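Shape Blocks and Boards: Frequently Asked Questions

Clistura is a lending library for play and learning materials in Jondcombe. These are the questions we get most often about the shape block sets and the wooden boards that go with them. If yours isn't answered, write to Eulalia Ulloa at the loans desk or ask when you come in.

BORROWING

Who can borrow a set?

Any member with a current card. Schools, childminders and therapy practices need a group card, which costs the same but lets you have up to 4 sets out at once. A family card covers one set at a time, plus one board.

How long can I keep it?

Three weeks. You can renew twice if there is no one waiting. Renew online or by phone before 5 p.m. on the due date. After that the system marks the set as late and we have to clear it by hand, so please try not to leave it to the evening.

Is there a deposit?

There is no deposit on the blocks. There is a deposit on the boards, refunded when the board comes back without new cracks or deep gouges. Ordinary scratches are fine.

Can I reserve a set for a particular date?

Yes, up to two months ahead. July is the busy month because of the summer programs, and most of the large sets are spoken for by the end of spring.

THE BLOCKS

What are they made of?

The blocks in our shape sets are solid-colored plastic. We used painted wooden ones for years and they looked nicer on the shelf, but the paint chipped at the corners and we were retiring several sets every year. A few painted sets are still in the back and can be borrowed on request.

Which shapes do you have?

It depends on the set. The basic set has cubes, cylinders and triangular prisms. The mixed set adds octagonal prisms and stars. Each set has a card in the lid listing what should be inside, by shape and by color. Go by the card and not by the picture on our catalog page, which is several years old.

Does each shape come in only one color?

In the basic set, no. In the mixed set, some shapes come in one color and others in several. If you want to sort by color first and by shape afterward, ask for the mixed set and tell the desk what you plan to do with it. Kiều Đàm puts the sets together and can swap pieces so that color doesn't give away the answer.

What age are they for?

We lend them for ages three and up. The smaller pieces are not suitable for children who still put things in their mouths. There is a large-piece set for toddlers, which is catalogued separately under Soft and Large.

Will the blocks stack?

Cubes stack well. Cylinders stack if they are stood on end. Octagonal prisms will stand up on one of their flat sides, and children often like finding that out. Stars lie flat and make a reasonable base for one more block, but not for a tower. A triangular prism goes on top of whatever you have built and that is usually the end of it.

THE BOARDS

Why use a board at all?

A board gives the activity an edge. Young children spread blocks over the whole table and then over the floor, and it helps to be able to say that the blocks live on the board. It also lets you carry a half-finished arrangement to a shelf at lunchtime, if you are careful.
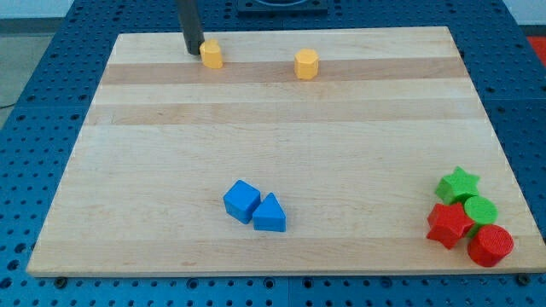 For older children and adults the board matters less, though people doing hand exercises tell us they like a surface with some wood grain to it. Plastic blocks slide a long way on a slick tabletop. If you still find them slipping, put a thin rubber mat under the board so that at least the board stays where it is.

Can I use the grain as a guide?

Plenty of borrowers do. On a striped board you can ask a child to line up all the blocks of one color along a dark stripe, or to move a block from one stripe to the next. Zhiqiang Meng, who runs our Saturday-style drop-in for grandparents, has written a sheet of stripe games. It is free at the desk.

Can I draw on the board?

Please don't, including in pencil. Use masking tape if you need to mark out areas, and take it off the same day. Tape left on for the whole loan pulls at the finish and leaves a gray line that we have not found a good way to remove.

Can the board be fixed down?

You can clamp it if you put cloth between the clamp and the wood. Do not drill it. If you need a board with holes for bolts, ask for one of the drilled boards. We have a small number and they mostly go to group members.

ACTIVITIES

How should I start?

With a few blocks. Two colors and two shapes is plenty for a first session with a three-year-old. Put the rest back in the box with the lid on, out of reach.

What do people usually do with them?

Sorting by color, sorting by shape, copying a layout, and building. Copying is the one people forget about. Set a few blocks out on your board, touching or apart, and have the other person make the same thing on theirs. Start with two blocks side by side and go on from there. Turning one of the blocks a little makes it a good deal harder.

My child only wants to put them in piles. Is that a problem?

No. Making groups is sorting, even if you can't see the rule. Ask what goes together and why, and don't correct the answer. A pile with two different colors in it may be a pile of round things, or of things that were nearest.

Do you run workshops?

Makis Kouris leads a one-hour session for new borrowers at 10 a.m. in the upstairs room at Stotelance. Dates are on the notice board and on the events page. Children are welcome but there is no separate supervision.

CLEANING AND RETURNS

How do I clean the blocks?

Warm water, a drop of dish soap, a soft cloth. Let them dry completely before they go back in the box. No dishwasher – the heat warps the thin points on the stars.

And the board?

Wipe it with a damp cloth and dry it straight away. Don't soak it, and don't leave it standing on a radiator. We oil the boards ourselves, so please don't use furniture polish.

I've lost a piece. What happens?

Tell us when you return the set. We hold about 900 spare blocks, so for most shapes we simply take one out of the drawer and there is no charge. Stars are the exception. They are harder to get and we ask for a small payment. If the piece turns up later, bring it in and we'll refund you.

Do I have to count everything before I bring it back?

Yes, please, against the card in the lid. It takes a couple of minutes with the blocks set out by shape. The desk checks again, but with 137 sets in circulation we can't chase pieces that were missed at home.

Where do I return things outside opening hours?

Blocks can go in the returns locker at the side entrance. Boards can't, as they don't fit. Bring boards to the desk while it is open, or leave them with Hòa Khương at Lâm, the stationery shop across the street, who will give you a receipt.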